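Visit to the Du Plessis dental laboratory open day
27/11/2019

I wear two crowns in the front since March, and until last week I had no idea who made them. My dentist took the impression, I waited, and they arrived in a small box. So when the Du Plessis laboratory opened its doors to patients, I put my name on the list.

The building is behind the Bikby furniture store and you have to ring at the side entrance. We were a group of 10 people, mostly patients, with a few dental students who asked much better questions than I did. Our guide was Tshepo Chauke, a ceramist. He gave us blue covers for our shoes and asked us not to lean on anything.
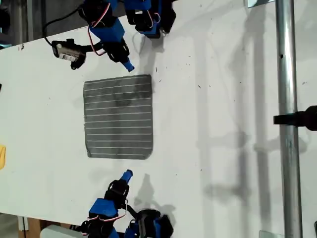
Color is the part of the work I found most interesting. I always thought a tooth was white and the technician only had to choose how white. Tshepo put several sample teeth in a row and asked us to find the one that matched his own. Most of us chose wrong. The background changes what the eye sees, he explained, and a tooth that looks nearly yellow on a white tabletop can look quite bright on a dark gray cloth, even one with thin white lines across it like the square one in the photo. After this he held the same sample near the window and near the lamp, and I would have said they were two different teeth.

The veneers are built in layers. The inside layer is more solid in color, and the outer ones let some light pass, as natural enamel does. Between the layers the piece goes into the furnace, a Zurnex, which the staff speak about as if it were a difficult aunt. We were allowed to look at it but not to open it. A veneer before the last firing looks dull and chalky, and I was a little disappointed until I saw a finished one next to it.
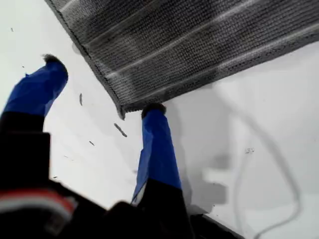

After the furnace comes the polishing, which is done by hand under a magnifier. The noise is the same as at the dentist, and I noticed that several of us touched our cheeks. A technician let me hold a practice veneer made with Olico ceramic. It weighs almost nothing, and I was so afraid to drop it that I gave it back very quickly.

At the end there was coffee and time for questions. A lady asked if she could have her old crown changed to a lighter shade. The answer was that a crown cannot be whitened like a natural tooth, so anybody who wants whiter teeth should speak with the dentist about this before the crown is made — not after. I wish I had known this myself, because mine are now a bit darker than I would like.

The visit is free and takes 2 hours. There are 64 steps up to the ceramic room and no elevator, so please ask at the desk if stairs are a problem for you. Parking is possible in front of the furniture store until 6 in the evening.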